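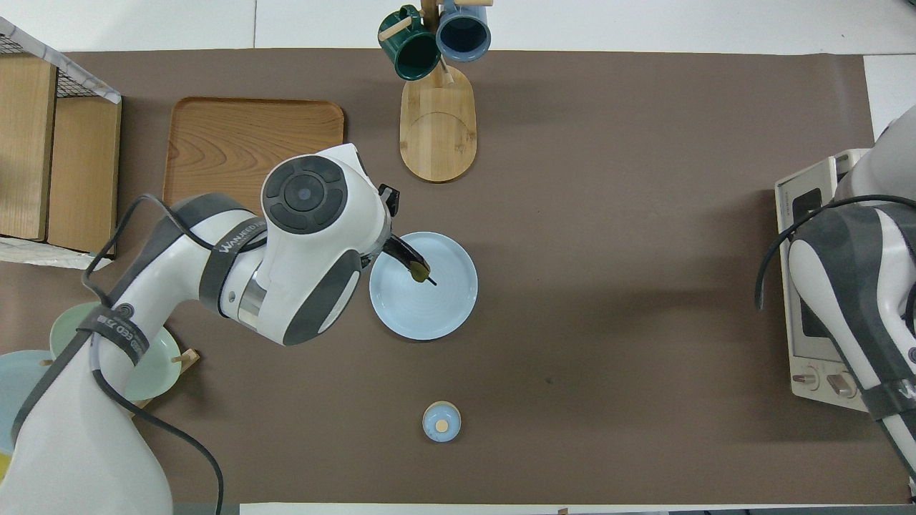

Where should mugs go in a small kitchen? On a mug tree, next to the plates, says Itzel Pacheco.

Pacheco has run the shared kitchen at Clestby for 11 years. "Cupboards hide things," she said. "People open three doors and then take a paper cup." She stands her plates upright in a wooden rack – flat stacks get chipped, in her experience – and keeps a tray close by.

She paid $23 for her first mug tree. "It wobbled. Get one with a wide base, and hang the heavy mugs first."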